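Toy Exchange in Colitz Moves to a Bigger Room

The toy and collectibles exchange in Colitz will have a new place from February. The group that runs it has signed an agreement for the ground floor room of the former Říha stationery shop, and the first exchange there will begin at ten in the morning.

Until now the exchange was held in the back part of the Biso café. The place was pleasant but small, and visitors often had to wait on the stairs before they could come to the tables. Last year the exchange had 643 registered members. The new room has space for more tables and also a storage room with a lock, which the members were asking for during a long time.

"We were carrying everything home after each exchange, and then back again," said Fotis Lambrakis, who keeps the list of members and answers the letters. "Now the boxes can stay. For my back this is very good news."

Most of the work at the moment is packing. The collection which the group lends to schools and libraries has 2000 pieces, and every piece must be put in a carton and written in the list before the move. Members meet in the evenings to do it, and anybody who has one free hour is welcome.
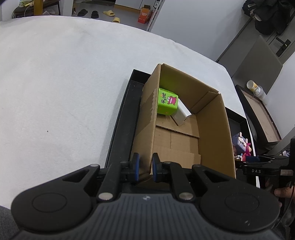

Packing small collectibles needs more patience than strength. The group asks the members to use normal brown cardboard cartons and not plastic bags, as the bags do not protect the corners of the original boxes. Little boxes with printed sides should go in first and lie on the floor of the carton, like the lime-green one with the pink cartoon creature and the Japanese letters, which shares its carton with a small white box. Figurines without a box are packed separately, each in two sheets of soft paper. Horns, ears and tails break easily, and a repair is rarely possible.

The flaps of the carton should stay open until the list is checked. Then the carton is closed with paper tape and receives a number on two sides. Last time some cartons had the number only on the top, and when they were put one on another it was necessary to lift them all to find the right one.

The new shelves come from Ralason, a carpentry workshop in the same street, which gave the group a lower price. They will be mounted in the storage room before the first cartons arrive. The city supports the move with 1000 euros, and the members have collected another 2000 euros through a sale of double pieces. The money will pay the shelves, the lamps and the first months of rent.

The rules of the exchange stay the same. Children can exchange without a fee, adults pay a small entry, and selling for money is allowed only in the last hour. Pieces which are still in the original box must be shown open if the other person asks for it.

Members who have borrowed something from the collection are asked to bring it back before the end of the packing. It can be left at the counter of the Biso café during the opening hours, with the name of the borrower on a piece of paper. New members can register at the door of the new room.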